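Flarnero build log, PC disassembly task
Tuesday, bench 2

Continued from the last entry. Goal for the session is to repeat the CPU transfer between the open tower and the tray with the same waypoints and see how much the result depends on where the case is put down. Club rules for the Loltico event say the tower may be placed by hand before a run but not touched after the start signal.

Setup: tower on its side, Dell board, cooler off, socket frame visible just toward the power supply from the CPU. Arm starts in the home pose. Wrist camera exposure locked. Lighting is the overhead only. Sipos (our sequence runner) is on the branch with the new retry logic, and the Prellero finger plates are the same pair as last month.

Approach height over the board is set to 39 mm. Anything lower and the left finger gets too near the RAM latches when the wrist turns. The cable bundle on the drive caddy side is the other constraint. We keep the path between the two until the wrist is square to the socket.
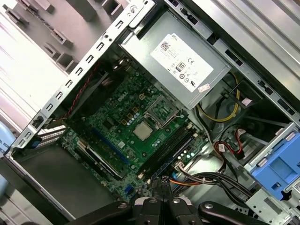

Tray side

Holder positions were taught again from scratch after the tray was shifted. Chip holder first, then the holder for the part with the gold edge contacts. The tray sits tilted in the wrist view, so corner detection on the holder is run on a rectified crop. Pale plastic under overhead light is still a problem: the holder walls and the tray surface come out almost the same value and the edge finder picks the shadow. Raising the gradient threshold helped on the near side and made the far side worse. Left it at the old value and added a second look from a lower pose.

The small block and the black post are between the finger and the holder on a straight approach. Path now lifts over both and comes down from above. Costs a little time per cycle. 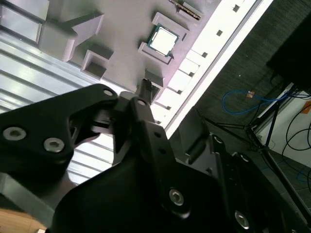 Grip force was left alone for all of this. The heat spreader gives the fingers a flat reference, but the green edge of the chip is thin and we don't want the plates closing on it, so the close command stops on position and then checks motor current.

Ran 33 cycles with the final waypoints. Log is in the shared folder under the run number, 358. Most of the misses were on the holder side, chip resting on one wall and not seated. Two were aborts by Sipos on a current limit before contact, cause not known. Case placement mattered less than expected as long as the long rail was lined up with the tape.

To do:
- second look pose: save as a named waypoint, currently typed in by hand
- try matte tape on the holder walls and rerun corner detection
- pull the current traces for the two aborts
- check finger screws for torque before the next long run
- someone please put the 2 mm hex key back in the drawer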